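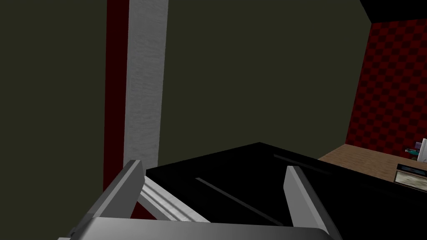 *Fig. 1. Gripper with linkage bar, computer render.*

**Riquelme Collection: Restoration and Cataloging**
Progress report to the Liltov Fund
Report date: 2021-10-16

## 1. Status

The collection holds 1,006 reels, made up of the feature *Skanden*, its trims and outtakes, and the shorter works that the Riquelme company produced for television. At the close of this reporting period, 528 reels have been inspected, cleaned and entered in the catalog. The remainder are still at the Dristodcombe vault in their original cans.

Inspection is behind the schedule given in the grant agreement. The delay dates from August, when the vault's cooling plant was shut down for repair and no reels could be released. Reels are now being moved again in weekly batches. The scanning schedule was not affected, as enough inspected material was already on hand.

## 2. Condition of the elements

Most of the camera negative of *Skanden* is in fair condition. Shrinkage is within the range the scanner can handle without modified gates. Reel 5 is the exception. It has edge damage through the second half and several old tape splices whose adhesive has spread onto the picture area. The splices have been remade and the residue removed by hand.

Vinegar syndrome was found in 34 reels, all of them magnetic sound tracks. These have been separated from the rest and placed in vented cans. They will be transferred ahead of the remaining sound material, out of catalog order. Two of the tracks duplicate dialogue that survives on the optical negative, so their loss would be tolerable. The music tracks have no known duplicate.
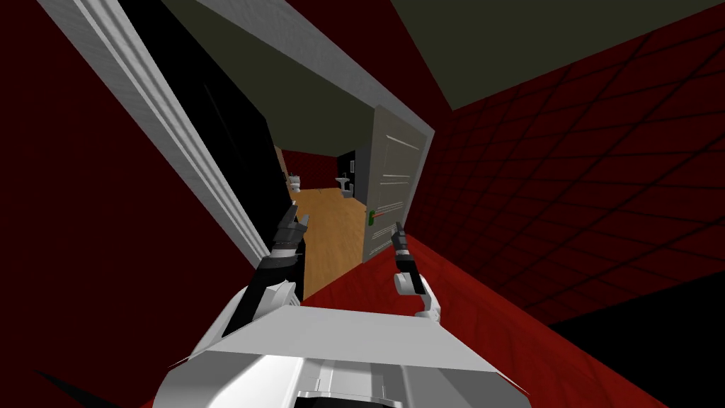 *Fig. 2. Robot at open doorway, both arms forward, computer render.*

## 3. Scanning and picture work

The negative of *Skanden* has been scanned at 4K with wet gate. Dirt removal is complete on the first half of the film. Automatic cleanup was tested and rejected for the rain sequences, where the software treated falling water as scratches. Those shots are being cleaned manually, which takes longer but stays within the hours budgeted.

Color grading has not started. The reference print supplied by the distributor is faded toward magenta and can be used for scene order and density only. A second print has been located, and a loan request is pending.

The release version and the earlier preview cut differ in the final reel. The preview ending survives as a work print without sound. We propose to scan it as a supplement and leave the feature in its release form. Written approval from the Fund is requested on this point.

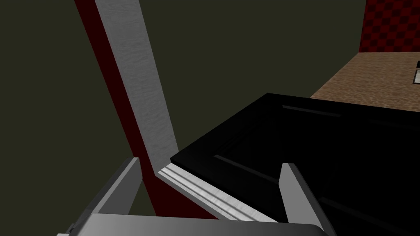

**Picture and Sound Restoration Department, Riquelme Collection**

## 4. Budget

Spending on labor and scanning is in line with the approved budget. Transport is over, due to the smaller batches now coming from Dristodcombe. The overrun can be covered from the supplies line, and no additional money is requested.

## 5. Next period

- Transfer of the affected magnetic tracks
- Completion of dirt removal on *Skanden*
- First grading pass, subject to arrival of the second print
- Inspection of the television reels, in can-number order

The catalog export will be sent separately as a spreadsheet, in the column layout the Fund specified. Fields for rights status are blank where the contract has not been found.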